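4.3 What the open day showed

Demonstrations are a weak form of evidence, and we treated this one accordingly. The Zulport open day at Sutberg in April drew 63 visitors, most of whom saw the Bandex gripper for less time than it takes to read its brochure. We stayed for the whole afternoon and kept to the bedroom task, where the claims made in the handout were strongest. The handout cites 1246 recorded handling episodes. It does not say how many were discarded, or by whom – a gap we raised on the day and again by mail.

Denim on a printed bed cover is a fair test. The leaf pattern offers plenty of false edges, and crumpled cloth has no fixed outline for a model to learn. What it cannot show is whether a policy trained on hand-held recordings will cope with a bed it has not met before.

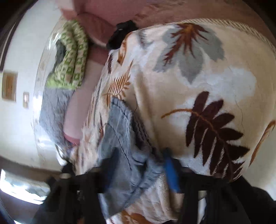
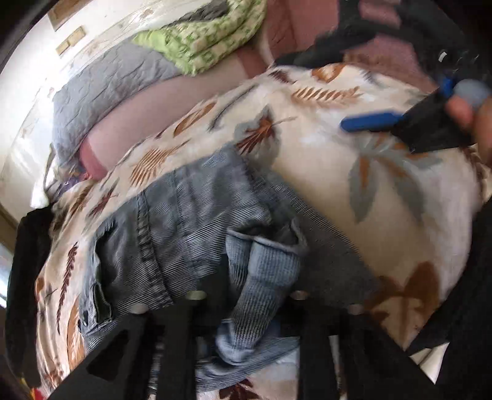 Figure 7. Hand-held gripper over denim on a leaf-print bed cover, two views.

Ots, replying to a draft of this section, objected that we were asking too much of an open day. Visitors come to see the tool handled, the reply ran, and a held-out test on 200 unseen garments was already planned. It added that a person guiding the gripper supplies exactly the judgment the recordings are meant to capture.

We accept the last point and remain doubtful about the rest. A planned test is no result, and human judgment at the handle may flatter the hardware. Until the held-out numbers are released, we score the bedroom task as "not shown" in Table 3.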